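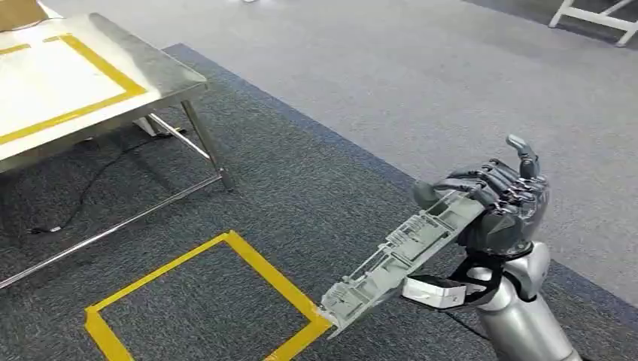
February - Agustina Echeverría and Sølve Engström

4.2 Comparison of hands

We ran the same transfer task with two end effectors, the jointed four-finger-and-thumb hand (Figure 3) and the Erraji parallel gripper. Each trial moved one long ribbed plastic part between the taped zone on the table and the taped square on the floor. Arm speed and controller gains were held fixed.

Of 800 trials, 401 used the jointed hand. Most of its failures came at release, when a finger caught on a rib. The parallel gripper released cleanly but let the part rotate - mainly when it was picked up far from its middle.

Figure 3. Jointed hand holding the ribbed part near the floor target.

This site uses cookies. Accept | Manage settings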